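# Jaw Release Fault in Paired Hand-Held Grippers: Frequently Asked Questions

Issued by the Cestex Equipment Safety Office, 20 June 2018

This page is intended for operators, site leads and households taking part in the Plelldale garment handling program. It replaces the short notice sent to the Ekville and Hakim sites.

## The fault

**What went wrong?**

On certain hand-held grippers, the jaws may stay closed after the operator lets go of the trigger. The fault was first reported at Ekville in January, when an operator set down a sleeve and found that the left-hand unit would not open. The garment tore at the cuff when the operator tried to pull it free. There were no injuries in that case.

**What causes it?**

Inspection found lint and loose thread packed around the pivot pins of the finger linkage. Once enough fiber has built up, the return spring cannot overcome the added friction. The problem is worse on units that were assembled with the heavier grade of grease, which holds fiber in place.

**How many units are affected?**

Of the 154 units in service, 57 were assembled with the heavier grease. All 57 are subject to recall. The remaining units may continue in use, provided that the daily check described on this page is carried out and logged.

**Has anyone been hurt?**

One operator at the Hakim site received a bruised fingertip while trying to free a jammed jaw by hand. The jaw closed again as the fiber gave way. First aid was given on site and the operator returned to work the same day.

**Which tasks carry the highest risk?**

The reports we have received come mainly from two kinds of work: holding a knit garment between two grippers, and picking from a mixed pile of clothing. Fleece and ribbed knits shed the most fiber. In two-gripper work, a jaw that fails to open also leaves the garment under tension, and an operator may pull harder without noticing the fault.

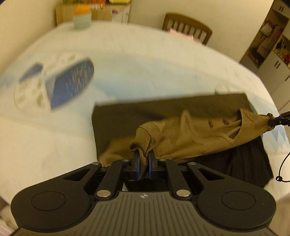
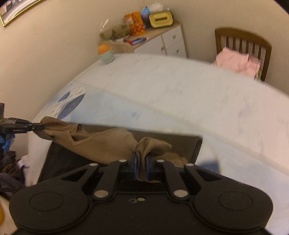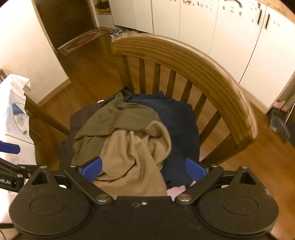
*Tasks covered by this notice. First and second: knit garment held between two grippers. Third: picking from clothing piled on a chair.*

## What operators should do

**What is the daily check?**

Before the first task of the day:

1. Switch the unit off and remove the battery.
2. Look at each pivot pin under good light. Remove visible thread with the plastic pick supplied in the kit.
3. Open and close the jaws by the trigger ten times with nothing between the pads.
4. Replace the battery and repeat step 3.
5. Record the result in the unit log, even when no fault is found.

A unit that hesitates at any point in steps 3 or 4 must be tagged and set aside. Please do not "work it loose" and continue.

**The jaws have closed on a garment and will not open. What now?**

Release the trigger fully. Lower both grippers until the garment is resting on the table, bed or chair and is no longer stretched. Switch off the jammed unit and remove its battery. Then turn the release screw on the rear plate a quarter turn counterclockwise and slide the fabric out sideways. If the fabric does not come out, leave it where it is and call your site lead. Keep fingers away from the pads at all times, including after the battery is out — the spring still holds some force.

**May I cut the garment free?**

No. Scissors and blades are not permitted near the linkage. Damage to clothing is covered by the program, and households will be paid the replacement cost.

**Can I use oil or a spray cleaner on the pivots?**

No. Oils and sprays draw in more fiber and may mark clothing. The dry lubricant used in the repair is applied only at the Ekville workshop.

**Should I keep recording after a jam?**

Stop the recording and mark it with fault code J2. Please do not delete it. Recordings of jams have been of considerable help in tracing the cause, and our reviewers have now gone through over 500 of them.

## Recall and repair

**How do I know whether my unit is being recalled?**

Check the serial label inside the battery door. Units with a letter G after the serial number are included. If the label is missing or cannot be read, treat the unit as recalled.

**What will be done to it?**

The workshop will strip and clean the linkage, replace the grease with dry lubricant, and fit a stronger return spring. Grippers are used in matched pairs, so both must be sent in together, even if only one carries the letter G. Calibration is repeated on the pair before it is returned.

**Will the gripper feel different afterward?**

Slightly. The stronger spring makes the trigger a little heavier. Operators who find this tiring in longer sessions should tell their site lead, who can arrange shorter blocks of work.

**Will scheduled home visits be canceled?**

Some will be moved. Site leads will contact the households concerned directly. Visits already under way with units outside the recall may be completed.

**Are earlier recordings still usable?**

In most cases, yes. Recordings in which the jaw opened late are being relabeled. Operators do not need to repeat them unless asked.

## Contact

Reports of jams, near misses and injuries should be sent to Honeylyn Mangubat, Equipment Safety Office, using the form in the back of the unit log. Injuries must also be reported by telephone to the site lead before the end of the shift.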